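Handout 4: Working rules for hand-held gripper stations
Module: Good practice in manipulation work
Notes by Hanne Bisgaard, revised 10 May 2026
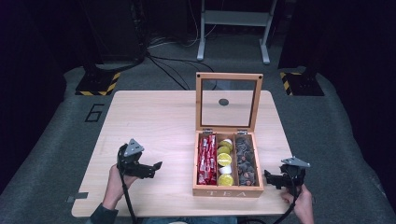
A station rule is only useful if the person sitting at the table can follow it with both hands full. Most of the rules in this handout were rewritten with that in mind after the January teaching block, when we found that the old sheet assumed a free hand for nearly everything. With a gripper in each hand you can't steady a box, move a cable or turn a page. Take the tea box: the lid is hinged at the back, has a glass pane in it and stands straight up when open, so anything that pushes the base also moves the glass. The rules on objects in section 2 start from cases like that one.

The handout covers the table, the objects, the cables and the written record. It does not cover powered arms, which have their own handout (number 5) and their own sign-off.

1. Before you sit down

Check that the table is the one on your sheet. Stations are known by the number on the floor, and the number goes in the record exactly as marked. If you are moved to another station halfway through, close the sheet and start a new one.

Walk round the table once. Yellow-and-black striping on an equipment base means keep your feet, bag and chair legs off it, whether or not the equipment is switched on. Do not lean on anything that stands on a striped base.

Sleeves should be close at the wrist. Bracelets and watches come off. Long hair is tied back.

Sit so that your elbows clear the front edge of the table. If you have to lift your shoulders to reach the objects, the chair is too low. Change the chair and leave the table where it is — the table position is part of the set-up.

2. Objects

The general rule is that an object is prepared by hand and worked on by gripper. Preparing means placing it, opening it if the task calls for that, and filling it. Once the session has started, do not reach in with your fingers. If something has to be put right by hand, stop, put both grippers down, fix it and note the stop.

Containers with lids. Decide beforehand whether the lid is part of the task. If it isn't, open it fully and leave it open. A half-open lid will fall sooner or later. Glass lids are checked for chips before each session, and a chipped one is taken out of use the same day.

Containers with compartments. Fill each compartment the way the task sheet says and no fuller. Stick packets that are crowded together behave very differently from the same packets with space between them, and a heap of wrapped pieces will not be the same heap twice. The sheet should therefore say which kind of fill is wanted: upright, in a row, or heaped. "Full" by itself is not enough.

Food items. They are allowed as objects if they stay wrapped. Split wrappers go in the bin, and the table is wiped before you carry on. Items used at a station are not eaten afterwards.

3. Grippers and cables

Pick up each gripper by the grip, never by the plate on top. The plate must keep its angle. If you think it has been knocked, say so and have it checked, even if it looks fine to you.

Cables hang down in front of you and should have slack at full reach. Test this before starting by stretching each arm to the far corner of the table. A cable that goes tight will pull your hand off line well before you notice it in the wrist.

Cables on the floor are the responsibility of whoever set up the station. Do not re-route them yourself.

Close the jaws gently on thin-walled objects. When you are between moves, hold the grippers clear of the object with the jaws still.

4. Length of session

The limit is 54 minutes at the table, including stops. It applies to everyone, experienced or not. After that you take a proper break away from the station. Aching thumbs are a reason to end early, and no one will ask you to make up the time.

5. The record

Write down the station number, task sheet number, start and finish, every stop, and any change to the objects. Use plain words. "Lid moved when base was pushed, reset by hand" is a good entry. "Issue with lid" is not.

Ismail Belhaj went through the 146 sheets from the Wetuvik exercise and marked the ones where a reader could not tell what had been on the table. The usual fault was a missing note on how the objects were filled. Please read his comments, which are in the course folder next to the Cloutier task sheets.

For the next class

Bring one completed sheet of your own and swap it with your neighbour. Using only the sheet, set out the table as you think it was. Then compare.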